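Welgate publishes results of hand-held gripper comparison, including the ones it lost

URNDEN, October 15, 2022

Welgate, the Urnden firm that makes hand-held grippers for teaching robots household chores, has published the full results of its first side-by-side trial. Four designs were tested. Two were Welgate's own, and one of those came last.

The trial, known inside the company as Pustness after the street where it was first argued over, began in March and covered 289 sessions in lived-in bedrooms and kitchens. Each session asked a person to carry out ordinary jobs with a gripper in hand while its camera recorded the work: folding a shirt, moving a pillow, picking up a sock that had no wish to be picked up. The recordings were then scored for how much of the job the camera could see and how often the fingers let go of something they had been trusted with.

"We had a favourite going in," said Menaka Weerakoon, head of trials at Welgate. "It was slim, it was light, it had won a small prize for its looks. It dropped 169 items. The prize is still on the shelf, and I have asked for it to be turned to face the wall."

The narrow-fingered model, sold until last month as the Bhattacharjee Light, did well with pens and cutlery and badly with almost everything made of cloth. A broader pair of fingers with an open slot in the upper half came out ahead on bedding, towels and clothes. It was beaten on small hard objects by a rival's design, which Welgate has credited in full in the report, on page 8, in type of the normal size.

Camera results were less tidy. The widest lens kept the hand, the object and most of the room in view through nearly every task, at the price of bending the walls. A narrower lens gave straight walls and regularly lost the sock. Testers who had been asked to choose between the two chose the wide one by a clear margin, then complained about it in the comments box.

Comfort was scored separately. Testers wanted less weight at the front, a handle that suits smaller hands and straps that can be done up without using one's teeth.
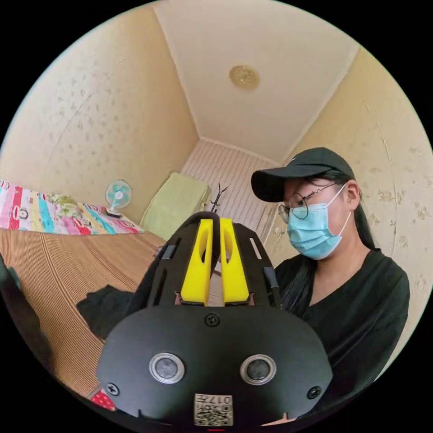 Jade Caron, who designed the handle, has read all 470 written comments and answered most of them. "Several people told me it was like holding a kettle that someone else had filled," she said. "I took that as a weight problem. The next handle moves the heavy parts back towards the wrist, and I have stopped inviting comparisons with kettles."

Welgate will carry on with the slotted fingers and the wide lens. The Bhattacharjee Light has been withdrawn, and customers who bought one may swap it for the newer model at no charge. Those who only use theirs for pens are welcome to keep it.

The report, the scoring sheets and the testers' comments, with names removed and spelling left alone, can be had free of charge from Welgate's Urnden office. A second round, covering controllers, is being planned. The company has not picked a favourite this time, or at any rate has not told the press office.

ENDS

Notes to editors

Welgate designs and builds hand-held grippers and camera mounts in Urnden. Menaka Weerakoon and Jade Caron are both available for interview. Sample grippers can be lent to journalists for a fortnight, and we would like them back.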